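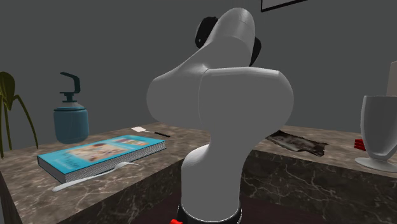 COURSE HANDOUTS / INVENTORY AND STORES

Unit 4: Reorder Points and Safety Stock
Posted in July by the Awasthi Evening Program

This handout covers the second half of the unit. Bring it to the practice session along with your worksheet from Unit 3.

When to order

A stockroom has to answer two separate questions: how much to order, and when. Unit 3 dealt with the first. The reorder point deals with the second. It is the stock level at which a new order goes out.

The basic formula is:

Reorder point = daily use x lead time + safety stock

Daily use is the average number of units that leave the shelf on a working day. Lead time is the number of working days between placing the order and having the goods checked in. Count the check-in time. A delivery that sits on the dock for a day cannot be picked.

Worked case: the Plostport depot

The Plostport depot stocks door hinges and uses 62 a day. The supplier, Drarnow, delivers in 45 working days. Use during the lead time is 62 x 45 = 2,790 units. The depot keeps 192 units as safety stock, so the reorder point is 2,982.

When the count falls to 2,982, the clerk places the order. If use and delivery both run to plan, the new hinges arrive when only the safety stock is left.

Setting safety stock

Safety stock covers two risks – higher use than expected, and late delivery. A simple method for small stores:

(highest daily use x longest lead time) – (average daily use x average lead time)

This tends to give a large figure. Items that are cheap and take up little room can carry it. For costly or bulky items, use the service level method in Unit 5.

Common mistakes

Mixing calendar days and working days in the same formula.
Leaving out stock already on order. Compare the reorder point with stock on hand plus stock on order, minus back orders.
Using last year's lead time after a change of supplier.

Before the practice session

Redo the Plostport case with a lead time of 40 working days and the same safety stock. Then read the Ukthorpe case in your packet and mark which items need a new reorder point.

Last updated: July
Awasthi Evening Program – Contact the course office – All rights reserved – Back to top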